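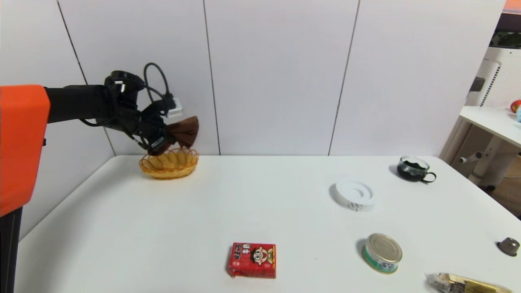
Twelve layers in and the type still looked like wet cardboard.

Sointu zoomed out. Zoomed in. Nudged the bevel down to 9, then back up. The word was LINDARD, all caps, seven fat letters that were supposed to look like poured honey. Client's word. Honey. By four o'clock.

"It's the shadow," said Niilo, walking past with his coat on.

"It's not the shadow."

It was the shadow. She switched it off and the letters sat up a little. Fine. Duplicate, fill to zero, inner glow, a warmer yellow. Better. Then too much like cheese.

3:20. Phone. Natália from Inska, who had the printer waiting.

"Is it done?"

"Nearly."

"Nearly done or nearly started?"

She hung up on her. Well, not hung up. Put the phone face down under a napkin and let it talk.

New layer. Soft brush, size 200, white, one dab on the top of the L. There. A highlight, like a window somewhere behind you. She did the I next, then the N, quick, not thinking, teh way she used to paint signs for her aunt Sirkka's shop back in September, when a crooked letter just meant you'd had a nice morning. The A came out too bright. She left it.

3:41. Save. The wheel spun. The wheel kept spinning.

"No no no."

Gray screen. Then the desktop, very calm, with its picture of a lake.

Niilo had come back for his keys. He looked at the lake. He took his coat off, pulled up a chair and didn't say anything, and she could of kissed him for that.

"Autosave?" he said, after a bit.

She opened it. The flat version. Seven letters, plain yellow, no glow, no bevel, no shadow. She looked at it for longer than she had time for.

Then she put one white dab on the L and sent it.

Natália called at 3:58. Sointu let it ring twice, and picked up.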